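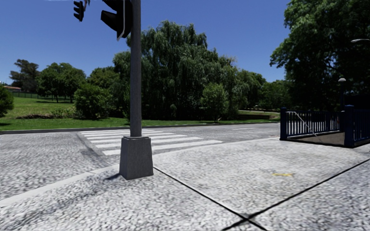
Omingate Water Department

The Omingate Water Department will begin the second phase of its meter replacement program in the Drollholm district on 2019-07-10. The work covers 701 residential and business accounts whose meters have passed their expected service life. The first phase, in the neighborhoods north of the reservoir, ended in May.

The new meters send readings to the department electronically. Most customers in Drollholm are now billed on readings taken by hand every other month, and bills for meters that cannot be reached are estimated. Estimated bills will end for each account once its new meter is in service.

Installation will be carried out by Breathnach, the contractor that completed the first phase. Customers will receive a notice by mail before work starts on their block, followed by a door hanger with a two-day appointment window. Where the meter is in an outdoor pit, no one needs to be at home. Where it is in a basement or utility room, an adult must be present to let the installer in. Water will be shut off for less than an hour in most cases.

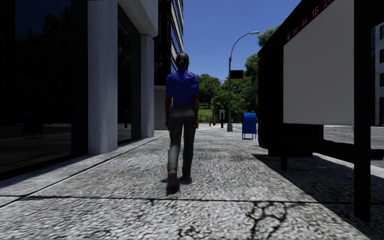

Installers carry photo identification issued by the department and will not ask for payment of any kind. Customers who are unsure about a visitor should call the department before opening the door.

There is no charge for the meter or for standard installation. Repairs to private plumbing remain the responsibility of the property owner. If an installer finds a shutoff valve that does not close, the visit will be postponed and the owner will have 60 days to arrange a repair – after that date the account will continue to be billed on estimates until the work is done.

Rates are not affected by the program. Water will still be billed per 1,000 gallons, at the rate adopted with this year's budget. Some customers may see a change in their bills, as older meters tend to record less water than passes through them. Anyone whose first bill on a new meter is more than double the same period last year may ask for a review, and the department will check the reading and the meter at no cost.

Daily usage will be available through Esis, the department's online account service, starting with the second bill after installation. Existing users do not need to register again. Paper bills will continue for customers who prefer them.

Appointments may be changed by phone or at the department's front counter.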